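Every few months somebody sends me a paper in which a robot has learned to tidy a house, and every few months I read as far as the word "simulated" and go make a sandwich. The one doing the rounds in October came from the group behind Firby, a training method built on procedurally dressed rooms, and I got further than usual. I even read the appendix.

The claim is simple enough. Take a policy that has to find its way around a home and put small objects on surfaces. Train it entirely in rendered rooms. Then, before you let it near a building, take away everything it was using as a crutch: move the light, swap the tile, turn the shelf to face a different way. Firby does this swapping on a schedule, with the hardest changes saved for whatever the policy is currently best at. The authors, Kanyarat Nilsuwan and Sombat Rungrueang, call this "spiteful sampling," and I wish more people named things that well.

They trained on 319 rooms and held back 46. On the held-back rooms the method beat the ordinary shuffle-everything approach by a margin big enough that I checked the axis labels. I have no quarrel with any of it. My quarrel is with what the rest of us are going to say it means.

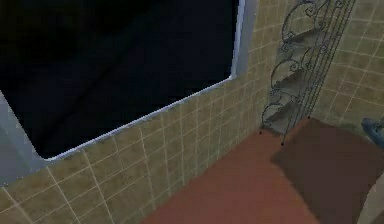
OPINION / ROBOT LEARNING

Look at the sort of corner these policies grow up in. Three triangular shelves with nothing on them, behind more ironwork curls than any gripper would wish for. Beige tile with white grout, very regular. A window with blackness in it. I have lived in several apartments and none of them had shelves in that condition for longer than an afternoon.

The ironwork, I admit, is a nice touch. Thin rods and scrolls are miserable for depth estimation, and a method that copes with them has learned something. Nilsuwan and Rungrueang say as much, and their breakdown by furniture type is the best table in the paper. Open metalwork was the worst category before Firby and only the second worst after. Glass has taken over at the bottom, as glass will.

But spite has a limit, and the limit is the catalog. The sampler can only be mean with the things it has been handed. It can darken a mat or turn a shelf around. It can't put a wet towel over the scrollwork, because nobody modeled the towel. A policy that survives every arrangement of the catalog has shown that it knows the catalog very well — a respectable thing to know, and a different thing from a bathroom.

The real-world section runs to 2 pages. There were 50 trials, in a mock apartment the lab furnished itself, and I'd like to know who did the shopping. If the people who built the rendered rooms also picked out the furniture, then some of the gap between simulation and reality was closed at the store. The paper doesn't say. It does say the apartment was "representative," a word that has never once been followed by a list of what it represents.

What I want is cheap and a bit rude. Let a stranger do the dressing. Hand the keys to a person who has never read the paper and owns too many bottles of shampoo, give them an hour, and run the same 50 trials afterward. The Peng benchmark tried something close to this a while back and everyone's scores fell through the floor, after which everyone stopped reporting on Peng.

I suspect Firby would hold up better than most. The idea of going after a policy's favorite habits is sound, and I'd be glad to see it used on grasping too, where the habits are worse. I just want the next version tested on a shelf with stuff on it. My own is available most evenings after seven. Bring a robot you aren't fond of.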